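4.2 Where the small things go

I want to spend a bit of time on the box, as it came up in nearly every conversation I had and I hadn't planned to ask about it at all. My interview sheet had 13 questions on it, all about wardrobes, drawers and who folds what, and not one of them had room for a box that belongs to no particular kind of thing. By the second household I'd crossed out most of the sheet and was just asking people to show me where their keys lived.

What I got back was rarely a hook or a dish. Of the households in the Clisterside group, the ones in shared rooms and small flats nearly all had some open container that took in whatever had been lying on the table when the table was needed for something else. People had different names for it. One person called it the harbour, which I liked so much that I used it in my notes for weeks before Khalil Aoun pointed out that I couldn't go on calling it that in print without saying where it came from. So I've gone for 'the catch-all' here, which is duller but saves explaining.

The catch-all has a few habits that showed up again and again. It's open at the top, or it has a lid that went missing long ago. It started life as something else, very often packaging. And it moves! This surprised me more than anything, because the older work I'd been reading (Baidoo's study of kitchen drawers in Gotorthorpe is the one I kept going back to) treats clutter as something that settles in one spot and stays there. The drawer is fixed, so the muddle is fixed too. A box can be on the table in the morning and on the floor by the bed at night, and the people I spoke to talked about it as a thing you fetch, a bit like a sewing basket.

Zane Kļaviņa, who did the Prastitz visits with me, thinks I'm making too much of the moving. Her point is that people in one-room homes move everything, chairs included, and that the box only travels because there isn't a surface it can keep. I think she's partly right. But a folded table leaning on a wall gets moved so that it's out of the way, and the box gets moved so that it's within reach, and those feel like different jobs to me. We've agreed to leave it there for this paper.

Then there's the question of what goes in. I'd expected a lot of paper - receipts, letters, takeaway menus - and there was some, but the things people named first were keys, chargers and remote controls. These are all things you hold in one hand. They're used for a moment and then put down, and they nearly all belong to something bigger that stays put: the door, the phone, the telly. One man told me he owned 3 sets of keys and could only say what 2 of them opened, and he wasn't going to throw the third away until he knew. I think that's a very common state of affairs (it's certainly true of my own hall table), and it tells you something about why the box never gets emptied. Clothes you can sort by looking at them. A key you have to try in a lock.

Figure 6 has both the usual surfaces in it. The printed tablecloth in the first picture, with the guitar on it, is the sort of busy ground on which small pale things are easily overlooked, and the charging adapter and the keys have ended up close together on it, with the pink box standing alongside. In the second we're down by the bed, among the hanging clothes, and what caught my eye was how much space a single remote control can have around it in a big box. I've come back to this pair often while writing, mainly to remind myself that the catch-all lives in the middle of other storage. There's a bed, there are cartons by the wall, and there's a bin, all within a few steps.
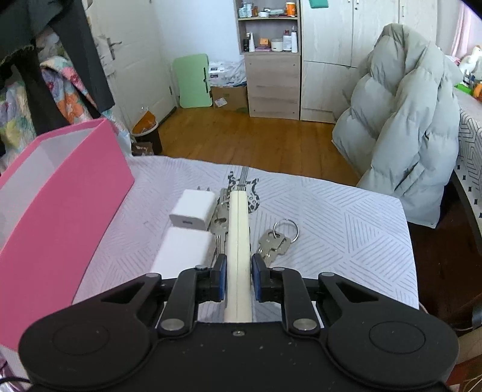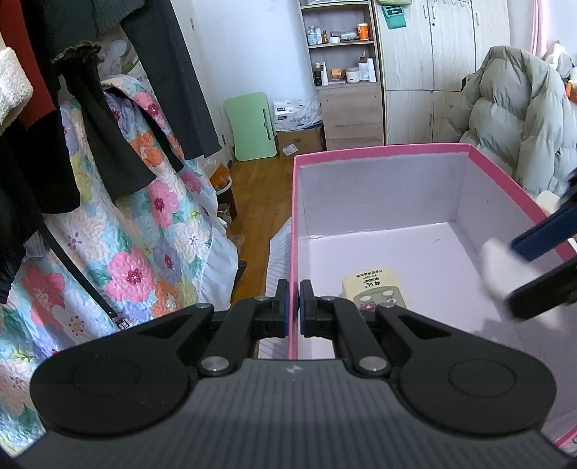

Figure 6. Small things and an open box in one home. First picture: keys and a charging adapter on the tablecloth, pink box to the left. Second picture: remote control in a pink-rimmed cardboard box, near the bed.

I come back to the keys in 4.3, where I look at what people said when I asked them to tip the whole box out.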